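Ukevell, 11/27/18

TRANSITIONAL ASSEMBLY OF ZATAR ADOPTS ELECTION CALENDAR AND ENDS NIGHT CURFEW

The Transitional Assembly of Zatar has approved the law which opens the way to the first general election since the suspension of the old constitution. The vote took place in the capital, Ukevell, at the end of a sitting that lasted until the early morning. Of the members present, 582 voted in favor and 100 voted against. The law enters into force on the day of its publication in the Official Journal.

With this law the country receives a fixed calendar for the return to elected government. Registration of voters starts in January in all provinces, including Fan and the river districts, where no registration was made in the last cycle. The date of the vote itself will be set by the Electoral Commission after the lists are closed. The Assembly cannot change this date without a majority of two thirds.

The night curfew, in force in Ukevell and in the port of Tandevero, is ended by the same law. Shops, bus lines and markets may return to their usual hours. The military checkpoints on the coast road will be given to the civil police in the course of the coming weeks, and the Ministry of the Interior will publish the order in which this is done.

Main points of the law

Every citizen who is 18 years old on the day of registration can be put on the list. An identity card, a birth record or a school certificate is accepted.

Citizens who left their home province during the troubles may register in the place where they live now. They will vote there for the national list and, if they wish so, for the local list of their home province.

Officers in active service cannot be candidates. An officer who wants to stand must leave the service at least 100 days before the vote.

Registration will be done at 3209 offices. Most of them are in schools and town halls. In the mountain part of Fan, where the roads are often closed in winter, the offices will be mobile and will stay two days in each village.

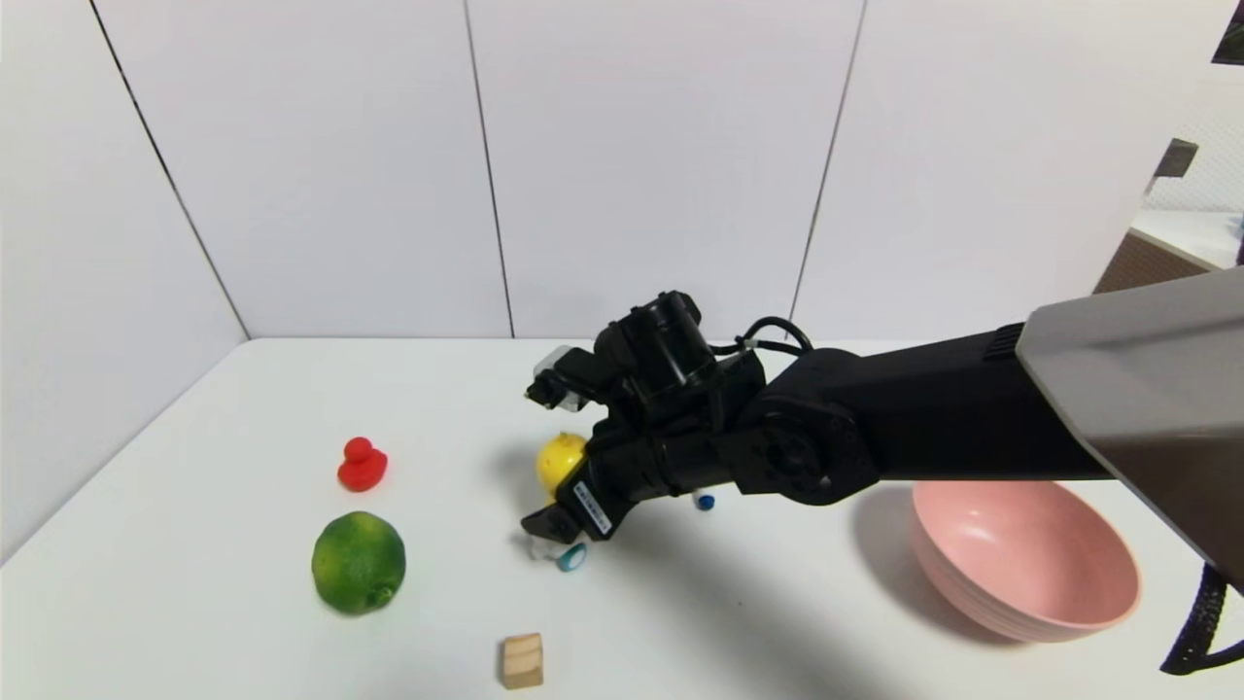 Transitional Assembly of Zatar -- Department of Press and Public Information

The law was discussed in the Assembly during five weeks and was changed in several important points. The first text gave the military council the right to refuse a candidate for reasons of public order. This article was removed. Under the final text, only a court can refuse a candidate, and the decision must be given in writing within ten days. The candidate can then appeal to the Supreme Court in Ukevell.

The members who voted against the law have asked that their reasons be made public, and the Presidency of the Assembly has agreed to this request. Their main objection concerns the short time between the opening of the registration and the closing of the lists. They also regret that the law says nothing on the future of the military council after the election. The Presidency notes that this second question belongs to the new constitution, which is the work of the elected parliament.

The council has informed the Assembly in a letter that it accepts the law in full. It will keep the command of the army and the guard of the borders until a new government is sworn in -- all other powers that it took over at the time of the suspension go back to the civil ministries with the publication of the law.

Persons who are still held under the emergency rules must be brought before a judge or released. The Ministry of Justice has been asked to present a full list of these persons to the Assembly before the end of the year. Families can ask for information at the provincial court of Tandevero and at the central court in Ukevell. No fee is taken for this.

Observers

Foreign and local observers are invited to follow the registration as well as the vote. Requests are received by the Electoral Commission in writing. Groups that have already sent a request under the old rules do not need to send it again, but they should confirm the names of their members.

Information for the press

The full text of the law and the record of the vote can be collected at the press office of the Assembly, ground floor, east entrance, on working days. Journalists who wish to visit registration offices in Fan are asked to apply one week before the trip -- the number of places in the vehicles is limited. Press cards issued before the suspension remain valid until the new cards are ready.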